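Notes for the Dovik hand units, the yellow-finger ones. Setup, upkeep, repair. Read before you take a pair out of the Morside cabinet. Written in a hurry, fix what's wrong and push.

## What's in here

- `setup/` pairing script, clock sync, finger zero
- `logs/` one text file per unit, newest entry at the top
- `parts/` what we order and from where (fingers come from Srour, screws from anywhere)
- `clips/` household sessions, March batch, 119 kept out of 400 recorded

Low keep rate, I know. Most of the drops were clock drift, see below.

## Setup

1. Charge both units. Full charge, not "looks ok".
2. Wipe the lenses. Dry cloth only, no spray.
3. Close the fingers by hand, slow. Should meet flat. If one rides over the other stop and go to Repair.
4. `./setup/zero.sh left` then `./setup/zero.sh right`. Fingers fully closed for the first beep, fully open for the second.
5. `./setup/pair.sh` with both on. Left first. If you do right first the labels swap and you wont notice until export.
6. Sync clocks. Do it again after lunch.

Zero values live on the unit, not in the repo. Swap a finger = zero again.

Check the number on the label under the lenses against the log file before you start. Half the mixups in March were somebody typing in the number of the other hand.

## In use

Bedding and clothes sessions are the hard ones on the hardware. Lint gets in the finger slots, thick fabric loads the fingers sideways. Keep one unit in view of the other when you can, it helps the alignment step.
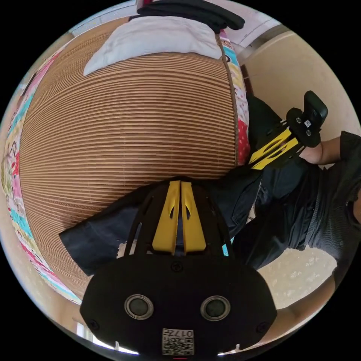

*Unit 017 over the bed, second unit in the right hand. Woven mat, pillow, folded dark garment.*

Things to watch while recording:

- seated is fine, but keep sleeves and pant legs off the lenses
- ribbed or striped covers give the tracker plenty to hold on to, plain white sheets don't
- bright window = exposure hunting. Turn so it's behind you
- don't set a unit down on its fingers. Ever

## Upkeep

After every session: lint out of the slots (soft brush, the one in the Hollis box), lenses wiped, quick look at the struts for cracks. Every 105 sessions the fingers get replaced whether they look worn or not.

Housing screws work loose. Snug, don't crank, the threads are in plastic and we've stripped 2 already.

## Repair

**Fingers don't meet.** Usualy lint in the slide. Brush it, try again. Still off: swap the finger, zero, write it in the log.

**One lens goes black.** Power off, wait, power on. If it comes back black, reseat the ribbon cable. Battery out first.

**Clock drift.** Re-sync. If it drifts again inside an hour, pull the unit and leave a note in its log. Don't keep recording on it, the clips are no good.

**Cracked strut.** No glue. Whole cage comes off and gets replaced.

**Label won't scan.** Print a new one, same number. Don't renumber units, the export script keys on it.

## Known issues

- `pair.sh` hangs if a unit is under a quarter charge. No error message. Charge it
- `zero.sh` takes the second beep even if the fingers are only half open, so check the value it prints
- export skips clips with a space in the name

TODO: wiring photo for the ribbon cable, part numbers for the new cage.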